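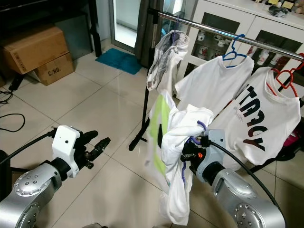 4. Hanging light garments on a rail

4.1 Setting and materials

The third part of the study dealt with garments that are hung up instead of folded. Most of the earlier literature on household laundry treats hanging as a single step, in which a shirt goes onto a hanger and the hanger goes onto a rail. In our sessions it split into at least four: picking a garment out of a pile, finding the neck opening, getting both shoulders onto the hanger, and placing the hook over the rail. The time spent on each was very uneven, and the steps did not always come in that order.

All sessions took place in the ground-floor room at Markport, which has a tiled floor. The furniture was kept to what a small laundry corner would normally hold. A light-colored table served as the place for the unsorted pile, and a chrome rail on black legs stood within reach of it. The clothes were a mixed lot of T-shirts and other everyday pieces, some plain and some printed. We made no attempt to match colors, sizes or brands, as a household pile is rarely matched either.

The hangers were plastic or coated and came in several colors, purple, blue and red among them. Color had no part in the analysis, but it turned out to be useful when the recordings were coded, as a purple hanger is easy to follow through the folds of a white shirt.

4.2 Getting the garment onto the hanger

Two ways of loading a T-shirt were compared. In the first, here called bottom entry, the hanger goes in through the hem and is moved up inside the body of the shirt until the hook comes out at the neck. In the second, neck entry, one end of the hanger is pushed through the collar and into a shoulder, and the other end follows. Neck entry is quicker to start and needs less cloth to be gathered, but it pulls on the collar. Bottom entry spares the collar and takes more room, and the shirt has to be held bunched for longer.

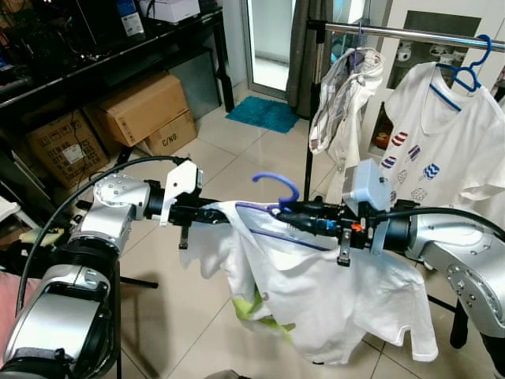
The point at which most attempts slowed down was the second shoulder. Once the first shoulder is on, the weight of the shirt hangs from one side, and the neckline slides along the bar toward it. If the free side is left unsupported at this stage, the hem drops and the whole shirt turns on the hanger. Holding the neckline close to the hook with one hand while the other brings the cloth across was the simplest remedy. It did not help with very wide collars, where the shirt slipped off again as soon as the hand was moved away.

Bognár coded each attempt twice, with a week between the two passes, and the start of a step was taken as the moment the cloth was first gripped for it. Oláh went over the cases in which the two passes differed by more than 2 seconds. These were mostly attempts in which the shirt was dropped and picked up again.

4.3 Placement on the rail

Placing the hook was the shortest step in nearly all cases – though it was also the one most affected by what was already on the rail. A garment hung with plenty of space on either side stayed as it was. One pushed in between two others tended to catch a sleeve or a hem, and it then hung at an angle. We therefore recorded the state of the neighboring garments as well as that of the new one.

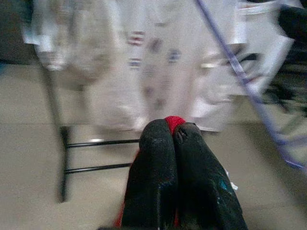 Figure 16. Close view of pale fabric with small colored markings, hanging in loose folds. A black stand is at left.

A garment was scored as straight when both shoulders sat on the bar and the hem ran level. It was scored as loose when one shoulder had come off but the garment stayed up, and as draped when the cloth was simply laid over the hanger. Draping was accepted for pieces without sleeves or a clear neckline. In the pilot, which followed the Homer coding sheet, draped pieces had been counted as failures. This made a pile of mixed cloths look much harder to hang than a pile of shirts, so the rule was dropped.

4.4 Remarks on the order of work

The order in which clothes leave the pile matters more than we had expected. When the top piece is always taken first, heavy items such as denim are often left holding down a light one, and the light one comes out stretched or inside out. Moving heavy items to the side first costs a little time at the start. Readers of the September draft raised one point on this that we repeat with our reply.
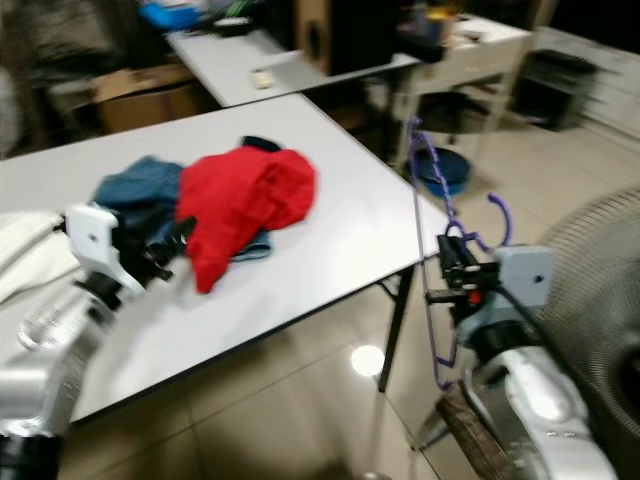

Should the hanger be picked up before the garment or after it?

Picking up the garment first works better when the pile is tangled, as both hands are free to pull it clear. With a loose pile the hanger can be picked up first, which saves a second reach.

The same rule was used in the Jutbridge sessions reported in Section 5, where the rail was lower and the pile was sorted by weight beforehand.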